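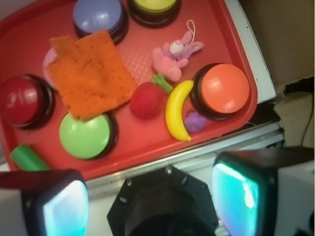 Hazel Wojcik wrote to us in March that she had bought the Jirley button tray for her grandson and ended up keeping it on her own kitchen table, "for whoever sits down next, and somebody always does." We hear that sort of thing a lot, and we are always so pleased when we do!

The Jirley Button and Tray Set is one of the oldest things we carry at Flenora, and still one of the easiest to recommend. You get big, round, domed push buttons in cheerful colors, each one set in a sturdy black base, together with a red plastic tray that has a raised rim all the way around. The rim sounds like a small thing until you have chased a toy strawberry under the couch for the third time in one afternoon (ask us how we know).

The buttons take a light press, so little hands can manage them, and so can hands that are a bit stiff in the morning. Children like to match them with toy fruit, yellow with the banana, red with the strawberry, and then change all the rules halfway through and explain the new ones to you at length. Families also use them for choosing games: the green button for a story, the orange one for a song, and so on for as long as your voice holds out. The toys and the cloth are not part of the set, but almost anything soft from the toy basket will do nicely.
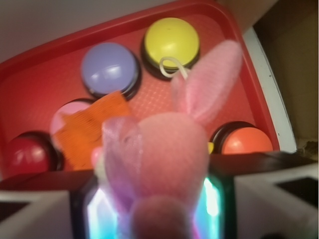
Jirley buttons in the red tray, with a piece of orange mesh for hide-and-find games.

A word about hiding games, which Roald Viklund here in our shop is very fond of. Lay a scrap of mesh or a washcloth over one button and let your child work out which color has gone missing. Start with 2 buttons and add more as you go, and do take a turn at guessing yourself, because they love catching you out.

To clean, wipe the caps and the tray with a damp cloth and a drop of dish soap. Please don't soak the buttons or put them in the dishwasher. The tray can go in the sink.

Item number: 458
Weight, packed: some 580 grams
Returns: within 21 days, in the original box
Goes well with: Trolora picture cards, Greenberg storage bag (both sold separately)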